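Furkura – Workroom & Home
Shop > Cleaning > Cloths > Jutlow Microfiber Cloth, Bright Blue

Jutlow Microfiber Cloth, Bright Blue
In stock. Sold singly or in a bundle of three.
Listing updated 2 June 2018

I've been selling cleaning stuff for long enough that I should be tired of cloths by now, and I'm not! I get weirdly attached to them. The Jutlow is the one I reach for at home, the one on the hook by my packing bench, and the one I keep stuffing into my coat pocket and then finding weeks later with a receipt wrapped up in it. So this page is a little longer than it needs to be. Skip down to the washing part if you already own a few and only came back to check whether you can put them in the dryer (low heat, yes).

What you get

One square microfiber cloth, bright blue on both sides, with a stitched edge that matches. Soft enough to drape and fold however you like, with enough body that it doesn't ball up in your hand halfway across a window. The pile is short. I know some people love the big fluffy kind for washing cars, and I carry those too, but for everyday wiping I find the fluffy ones drag, and they hang on to every crumb and bit of thread in the house.

There's a paper band around it when it arrives. There is no plastic sleeve, and the care label is printed on the band, so take a look at it before you toss it. The cloth itself has no tag, which makes me very happy. I used to snip the tags off the old ones and I always left a scratchy little stub.

What I use it for

Dusting, mostly dry. Shelves, the top of the fridge, lamp bases, the printer, window sills. Shake it outside and keep going.

Glass and mirrors, slightly damp for the first pass and then a dry one right after. I keep 2 of them for this and fold each in quarters, so there's always a clean face to turn to. You don't need a spray unless somebody small has been eating jam near the window.

Smooth plastic, like appliance fronts, tool housings, storage tubs, the lids of things. It picks up fingerprints nicely on light gray plastic, which in my experience shows every last one of them.

Kitchen counters, sure, but give it a proper wash afterward if there was anything greasy. I'd keep one just for the kitchen and not let it wander.

Laying under things. I put one down when I'm working on something small with screws in it – they don't roll as far, and I can see them against the blue.

What I wouldn't use it for

Raw, unsealed wood with a rough grain. The fibers catch and you'll be picking blue fuzz out of the splinters. The same goes for Velcro, which is murder on any microfiber.

Hot pans. It's a synthetic cloth and it will melt. Please use a pot holder.

Camera lenses and eyeglasses, if the cloth has been used for anything else first. A new one or a freshly washed one is okay, but one grain of grit from the window sill and you've got a scratch to look at for the rest of the year. I sell a thinner lens cloth (the Evangelista, in the next section over) and that's what I'd point you to for your good glasses.

Bleach. I did this once in the old shop. The color went patchy and the cloth felt stiff ever after. It's under my sink now for paint drips.

Why blue?

It's easy to spot! I had a batch of gray ones for a while and they vanished. On the bench, on the floor, in the laundry, behind the radiator, just gone. Deming Jiang, who orders for a workshop and has bought from me since the Tasamcombe days, asked me for a color that people would notice if they left it lying on something. I tried the yellow and the green from the same maker, and the yellow looked grubby after a single afternoon. The blue hides a bit of dirt and still shouts at you from across the room.

If you sort your cloths by color for different jobs, the same cloth comes in green and a darkish red. The red bleeds in its first wash, so do that one alone. The blue hasn't bled on me, though I'd still keep it away from your white shirts the first time through.

Washing and drying

Wash before first use. It'll pick up dust better once the finish from the factory is out of it.

Warm water, a small amount of ordinary liquid detergent. No fabric softener and no dryer sheets, as they coat the fibers and then the cloth just pushes water around. If you've already done it, wash it again in warm water with plain detergent and it usually comes back.

Keep it out of the load with your towels. Cotton lint gets into microfiber and stays there, and then it turns up on your mirrors.

Line dry or tumble on low. Mine dries overnight on the hook in winter. In summer I hang it out with everything else and forget it.

Don't iron it. I mention this only after an email I got in April.

How long it lasts

I replace mine when they stop grabbing dust, and that depends so much on what you do with them that I don't like giving a number. The one at my packing bench gets used every working day and it's been there for roughly 3 years. It's a bit thinner at one corner and the edge stitching is still all there. When a cloth does get tired, move it down to shoes, bike chains or the trash can lid.

Bundle or single?

If you've never had one, buy one. If you know you like them, the bundle of three works out cheaper each, and it means there's one in use, one in the wash and one you can lend out and never see again. I don't do a big catering pack. I've been asked, and I'd need more shelf than I've got, but write to me if you want a larger number and I'll see what the supplier can do.

Delivery and returns

Singles go out in a flat envelope and should fit through most mail slots. Bundles go in a small box along with anything else you've ordered. Unwashed cloths with the band still on can come back for a refund. If the stitching is coming loose when you open it, just tell me – a quick photo is plenty – and I'll send another. You don't need to mail the bad one back.

The color on your screen

Screens vary, as always, and the swatch at the top of the listing comes up a touch more purple on my laptop than it does on my phone. Under fluorescent tubes you get a good bright blue, with the soft folds you'd expect when it's left hanging over something.

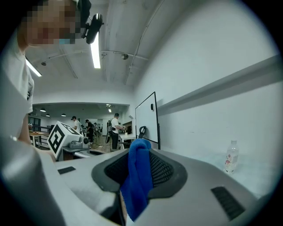
Goes well with

Evangelista Lens Cloth, for glasses and screens
Jutlow Microfiber Cloth, Green
Jutlow Microfiber Cloth, Dark Red (wash alone the first time!)
Furkura wall hook, single, with screws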